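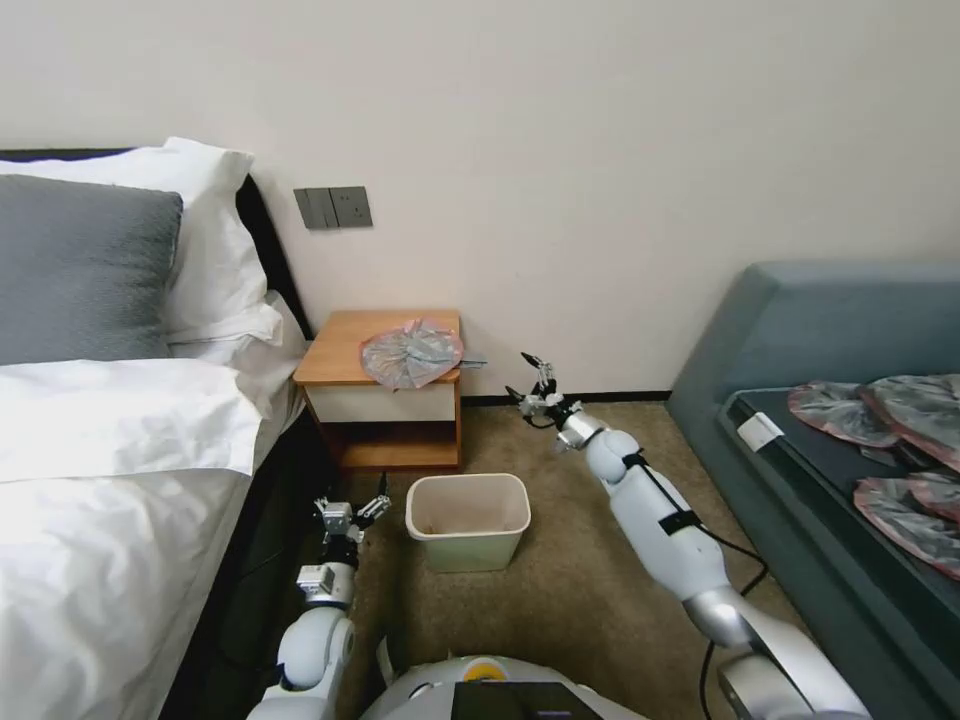 Setting up supplier rules in Prodcombe

Supplier rules tell Prodcombe which account and tax code to use when a bill arrives. You need administrator access to add or change them.

1. Open Settings, then Suppliers, and choose the supplier's name.

2. Select Add rule. Type the account code exactly as it appears in your ledger, for example 378 for cleaning or 843 for repairs.

3. Choose a tax code. If a supplier's bills mix taxed and untaxed items, choose Split by line.

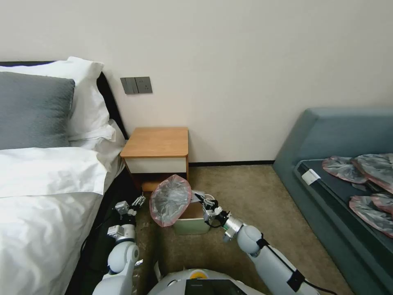

4. Set an approval limit. Bills over this amount wait in the Review tray - they are not sent to your ledger until someone approves them.

5. Select Save, then Test on last bill. Check the result before you turn the rule on.

Caution: Turning on a rule recodes any bills still in the Review tray. Bills already sent to your ledger do not change.
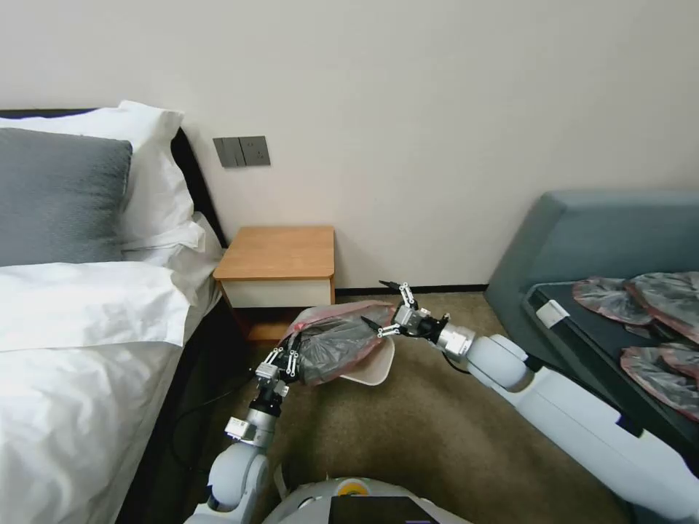 Besum Customer Support - Ledgers and Imports

Note: Each supplier can have up to 2 active rules. If both match a bill, the older one is used.

To remove a rule, open it and select Archive. Archived rules stay in the supplier's history and can be restored by an administrator.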